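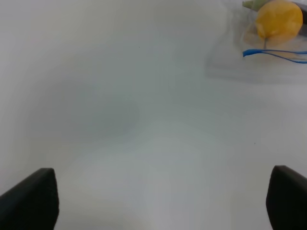
White tabletop, gripper fingers at either side

Field Service Technician, Multifunction Printers and Copiers
Pawlak Office Systems, Clandville
Reference 1830

Pawlak Office Systems leases and maintains office printing equipment for customers in Clandville, Kumthorpe and the surrounding county. The installed base stands at 581 devices under contract, mostly A3 color multifunction units, with a smaller number of wide-format plotters and standalone fax machines. We are hiring one full-time technician for the Kumthorpe route.

Duties

The technician carries out scheduled maintenance and fault calls at customer sites. Typical work includes replacement of fuser units, transfer belts, drum units and feed rollers, adjustment of registration and color balance, firmware updates, and clearing of repeat jams in document feeders and finishers. Meter readings are taken at each visit and entered in the service system before leaving the site.

Network setup is part of the job. This covers static addressing, scan-to-folder and scan-to-email, driver deployment on a print server, and badge release where the customer has it. Faults traced to the customer's own network are documented and handed back to the customer's IT contact.

The Kumthorpe route has 178 devices at present. Expect around 8 calls on a normal day, fewer when a full overhaul is scheduled.
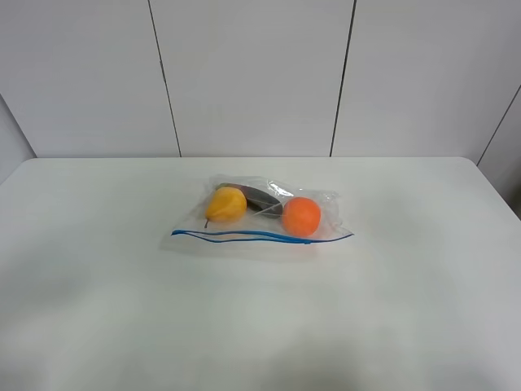

Clear zip-top bag with a pear, an eggplant and an orange fruit

Requirements

Two years of bench or field experience with laser multifunction equipment
Ability to read wiring diagrams and use a multimeter
Working knowledge of TCP/IP, SMB and SMTP settings
Valid driver's license and a clean record
Ability to lift paper banks and finisher modules with a second person

Manufacturer certification is useful but not required. Training on the models we carry is given at the Petton workshop during the first month, on paid time. Applicants with a background in mailing machines or production inserters will also be considered.

Terms

Full time, hourly, with overtime paid after 40 hours. A service van, tool kit, laptop and phone are supplied. The technician starts and ends the day at home, with a weekly parts pickup in Petton. On-call duty rotates among the route technicians and is paid separately — it covers remote support only, with no night visits. 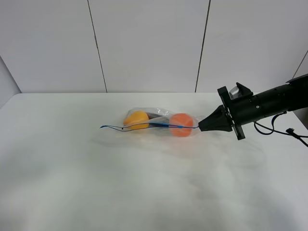

Clear bag on a white table, with a white paneled wall behind

How to apply

Send a resume and a list of the equipment you have serviced, by make and model series, to the service office in Clandville. Quote the reference number on both. Applications close on 24 May 2019. Selected applicants will be asked to complete a practical test at Petton — a paper path fault and a scan-to-folder setup, both timed. The position starts in August.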